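4. Cuidado y mantenimiento de la superficie
Mesas de madera Ladel, serie Zullska
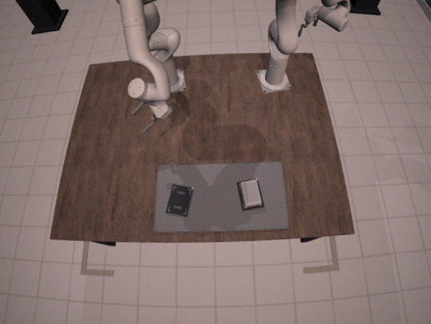 Fig. 6. Tablero de madera con estera gris junto al borde delantero.

Las indicaciones de esta sección se aplican a los tableros con acabado al aceite. Para los tableros barnizados, consúltese el suplemento Nillach.

4.1 Limpieza habitual
1. Retire los objetos apoyados en la zona que vaya a limpiar.
2. Pase un paño suave, ligeramente humedecido, en el sentido de la veta.
3. Seque de inmediato con un segundo paño.

Nota: las diferencias de tono entre unas zonas y otras son propias de la madera y no constituyen defecto.

4.2 Renovación del aceite
1. Lije el tablero con grano 342 Sikder, sin ejercer presión.
2. Elimine el polvo con un paño seco.
3. Aplique una capa fina de aceite Sikder. El envase de 1000 ml permite tratar hasta 4 tableros.
4. Transcurridos quince minutos, retire el sobrante.
5. Deje secar durante 6 horas antes de volver a utilizar la mesa.

Precaución: los paños impregnados de aceite pueden inflamarse espontáneamente. Extiéndalos al aire libre hasta su completo secado o sumérjalos en agua antes de desecharlos.

4.3 Esteras y protectores
Levante periódicamente las esteras para que el tono del tablero evolucione de manera uniforme. No coloque esteras sobre una superficie recién aceitada.

Para la reparación de golpes y arañazos, véase la sección 5.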